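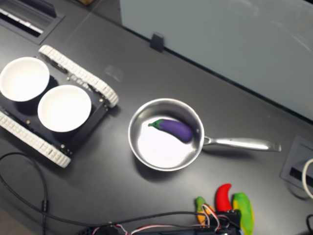 Eggplant in the saucepan, peppers waiting. Tracked base with the bowls on the left.

1/ Notes on the planner rewrite for the tabletop sorting task, mostly for Matěj Kollár, who asked why the arm node now depends on Lodemell. Short version: I moved the grasp sequencer out of the control loop.

2/ Old layout: perception, grasp choice and joint commands all ran in one process at one rate. Any slow segmentation pass stalled the controller, and the arm would hold its last setpoint until the mask came back.

3/ New layout: Cotora publishes object poses with a timestamp and a covariance. Lodemell subscribes, picks a target and writes a trajectory to a ring buffer. The controller reads the buffer and knows nothing about vegetables.

4/ The buffer holds 16 waypoints. If the planner is late, the controller finishes what it has and decelerates. No more frozen setpoints.

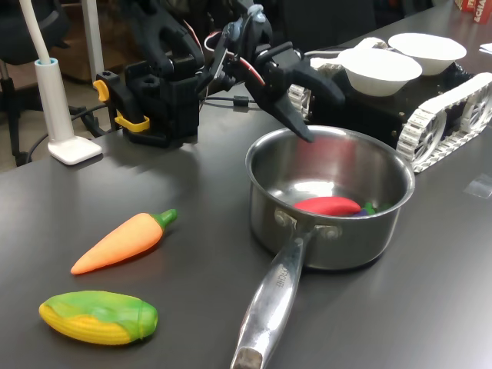
5/ Release pose is the part I rewrote twice. The first version aimed for the center of the container and opened the gripper at a fixed height, which is fine for a bowl and bad for anything with a wall and a shiny interior. With a finger tipped into the rim of the saucepan like that, the collision model has to treat the wall as a thin shell. I had it as a solid cylinder, so every pose inside the pan came back as infeasible. Now it's a ring of short boxes plus a floor disk. Ugly, fast enough.

6/ The handle is a separate capsule. Leave it out and the planner will happily route the forearm through it.

7/ Polished steel is still a problem for perception. Reflections of a toy get segmented as a second toy. Current filter: reject any mask whose centroid falls on the inner wall ring. It also rejects real objects leaning on the wall – known issue, ticket is open.

8/ Replay numbers from the Hudivton logs: 2,129 grasp attempts, 46 planner timeouts. All of the timeouts were on poses with two or more objects touching. Raising the sample cap to 2,000 did not help, so it isn't a budget problem.

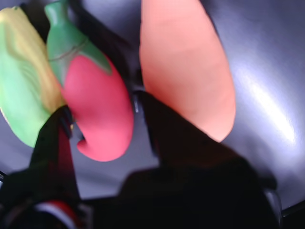 Gripper view. Corn against red pepper, left finger reaching in between.

9/ Contact between neighbors is where the pose estimate drifts. Two masks merge, the fitted axis swings toward the larger object, and the approach vector goes with it. Matúš Sýkora suggested splitting on hue before fitting. Works for yellow against red, less so for two greens.

10/ Next: run the split per frame and vote over a short window. Branch is up under jireš-split, config format unchanged. If you have a local override for release height, delete it before you pull.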